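Von: Hubert Wyss
An: Liste Rennsport-Stammtisch
Betreff: Re: [Stammtisch] Dallanora am Samstag, wer fährt mit?

Hallo zusammen,

Catrin schrieb am Donnerstag um 21:40 Uhr:

> Liebe Runde,
> ich war jetzt zweimal in Dallanora, einmal als Streckenposten und
> einmal einfach so an der Bande, und ich frage mich, ob sich die
> Fahrt im Oktober noch lohnt. Die Langstrecke der Tourenwagen ist
> auf 300 Kilometer gekürzt, 22 Wagen stehen in der Meldeliste, und
> ob Jireck überhaupt mit beiden Autos kommt, weiß keiner. Samuel
> meint, nach dem Getriebeschaden in Jarkville sei die Saison für
> sie gelaufen. Was meint ihr? Und wenn wir fahren: Zelt oder
> Pension?
> Gruß, Catrin Humphreys

Catrin, natürlich lohnt sich das! Ich finde die 300 Kilometer sogar spannender als die alten 500. Früher konnte man sich in Dallanora eine verpatzte erste Stunde leisten und hat sich dann gemütlich wieder nach vorne gearbeitet. Jetzt gibt es 2 Pflichtstopps auf deutlich kürzerer Distanz, und wer beim ersten hinter dem Safety-Car hängen bleibt, muss richtig fahren. Genau das will ich doch sehen!

Weil ihr gefragt habt, der Reihe nach:

1. Verpflegung. Die Getränkestände machen erst zum Warm-up auf, also bitte jeder genug Wasser für den Vormittag einpacken. Glas ist auf den Tribünen verboten, PET geht. Den Grill bringe ich mit, Kohle auch, Brot und Salate verteilen wir am besten hier über die Liste.

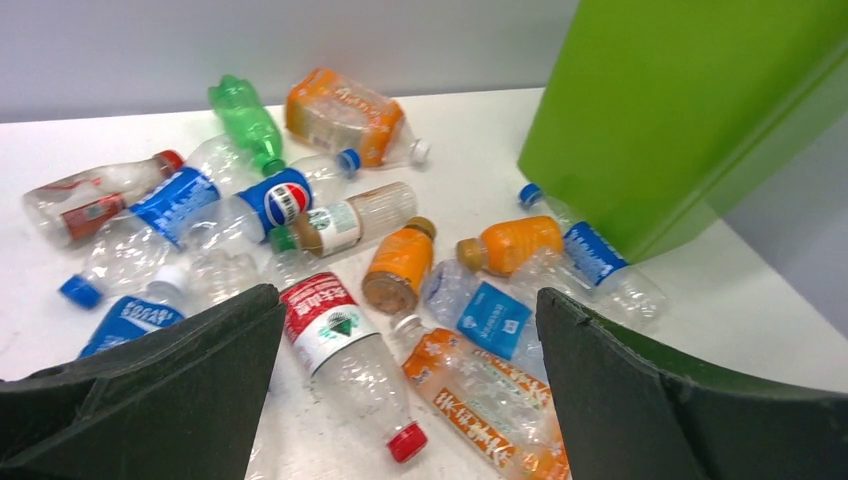
2. Anreise. Ich starte um sechs und habe noch Platz im Bus. Die Zufahrt über den Südparkplatz ist wieder offen, allerdings nur bis neun, danach wird man über das Dorf geschickt und läuft eine halbe Stunde.

3. Plätze. Ich bin nach wie vor für die Naturtribüne am Ausgang der Senke. Man sieht die Anbremszone, die komplette Doppelrechts und bei klarer Luft sogar noch die Boxeneinfahrt. Wer lieber sitzt, nimmt Start und Ziel, verpasst aber das Beste.

4. Zelt oder Pension. Zelt! Nachts wird es kalt, aber morgens um halb sieben vom ersten Motor geweckt zu werden, das ist für mich die halbe Reise (die andere Hälfte ist der Kaffee danach).

Und nun zu Jireck, Samuel sieht das viel zu schwarz. Ja, in Jarkville war es bitter, in Führung liegend und dann kein vierter Gang mehr. Aber schaut euch die Rundenzeiten davor an! Die waren im Regen genauso schnell wie auf der abtrocknenden Strecke, und im zweiten Stint sind sie auf gebrauchten Reifen dem ganzen Feld davongefahren. Ein Auto, das so sanft mit den Hinterreifen umgeht, ist in Dallanora Gold wert, der Belag dort frisst ja alles.
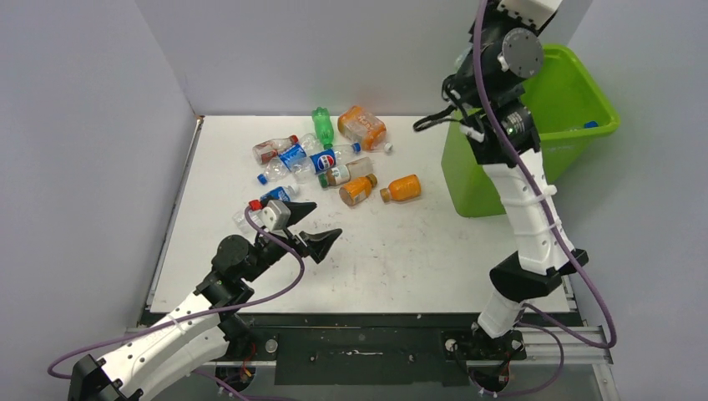
Bleibt die Frage nach dem zweiten Wagen. Ich tippe darauf, dass er kommt, gemeldet ist er jedenfalls. In der Meisterschaft brauchen sie ihn dringend, allein schon, um den anderen beim Undercut ein bisschen Druck zu machen. Mit nur einem Auto bist du bei 2 Stopps ziemlich berechenbar, da reagiert jeder Strategie-Stand einfach eine Runde später und fertig.

Die 22 Meldungen finde ich übrigens völlig in Ordnung. Auf der engen Strecke geht es mit mehr Autos schnell drunter und drüber, und überrundet wird auch so genug.

Wer in den Bus will, schreibt mir bitte direkt und nicht über die Liste, sonst verliere ich den Überblick. Catrin, bringst du wieder den kleinen Funkscanner mit? Der war letztes Mal großartig!

Viele Grüße
Hubert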